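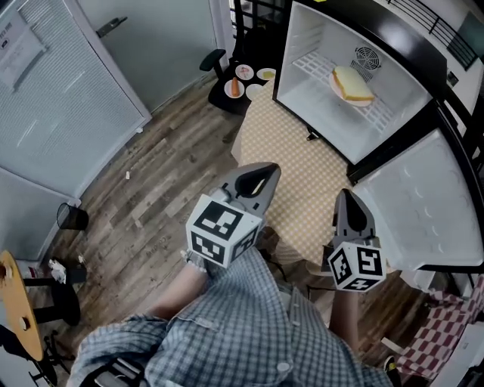 Mini fridge, door open.

Potwood Recaps: your questions

Who writes this?
Me, Vandana Vashisht! I've watched Potwood since the first episode and started recapping it in May for my sister, who works evenings. There are 182 recaps up now — yes, my tea does go cold.

When do new ones go up?
Usually by 7 in the morning after an episode. If it's a double bill, give me until lunch.

Is Cherry Mae Tagle really leaving?
I only know what you know! She's signed off on her last scenes as Nurse Layug, but the character got on a train, so I'm keeping my hopes up (please don't kill her off, I couldn't bear it).
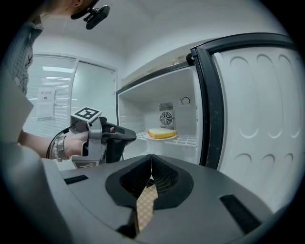 Checked shirt, bracelets and an open freezer.

Did Dennis Dawber play two parts?
He did. He was the dodgy plumber for three episodes, years before he came back as Councillor Trevel. I still shout "fix that boiler" at him.

Why was my comment removed?
Probably spoilers. Keep them under the spoiler thread and we'll get on fine. Comments stop at 2,000 characters, so split your longer rants in two.

Can I write a recap?
Yes please, I'd love a week off. Drop me a line through the contact page and tell me your favourite storyline.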